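Warico publishes practice guide for two-arm robot workcells

CLOLLVILLE, 31st August – Warico has released a practice guide for organisations that run small two-arm robot workcells on household handling tasks. The guide is free to download and takes effect for Warico's own sites immediately.

It covers enclosure layout, cable routing, object selection, operator conduct and record keeping. A draft went out for comment in May and drew 33 written responses from labs, equipment suppliers and training colleges. Most of the changes made after that were to the sections on shared reach and breakable items.

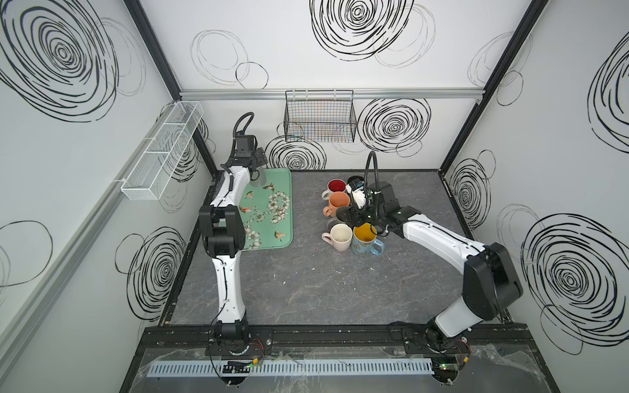
WORKCELL SAFETY

The guide asks sites to treat the space that both arms can reach as a shared zone, and to mark it on the cell drawing. Speed limits in the shared zone are set by the site after a written risk assessment, and must be checked again whenever an arm, gripper or wrist camera is changed.

Cables at the wrist need enough slack for the full range of motion without catching on the other arm. Operators are to look over wrist cables at the start of each shift and log the check. Boards and wiring near the arm bases should be labelled and kept clear of the working surface.

"The rules for large industrial cells are well known, but they don't say much about two light arms working over one tabletop with a few dishes on it," said Nuno Barros, who led the drafting at Warico. "We wanted something a shift operator could read in one sitting and use the same day."

The finished guide runs to 14 pages, including a one-page checklist meant to be posted beside the cell.
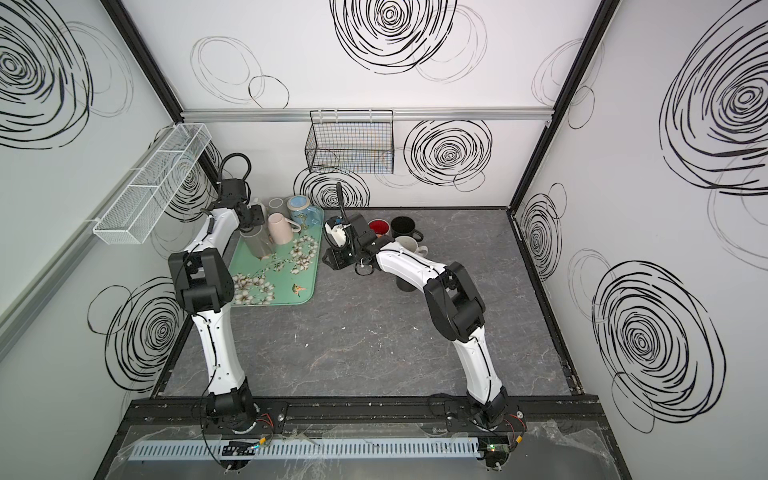
Two-arm cell with mugs and a tray on the work surface.

Ceramic and glass items get their own section. Each piece must be checked for chips and cracks before it goes into the cell, and damaged pieces are to be thrown out. If something breaks, both arms are stopped and the surface is cleared by hand before work starts again. Gloves and a brush must be kept within reach of the operator – not in another room.

Record keeping has also been tightened. Warico reviewed 3,000 handling runs while preparing the guide, and found that 2,000 of them had no note of where objects were placed at the start.
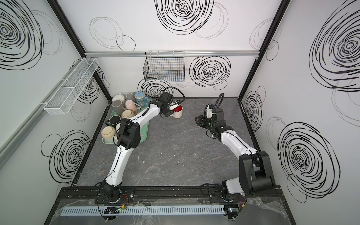
Under the new wording, starting positions are recorded for every run, and failed grasps stay in the record along with successful ones. Any run where a person reaches into the cell must be flagged.

Amaral and Nelterier have agreed to use the guide at their own sites and will report back to Warico on how the checklist works in daily use. Comments from other organisations are welcome at any time and will be considered for the next edition.

Media inquiries: Nuno Barros, Warico, Clollville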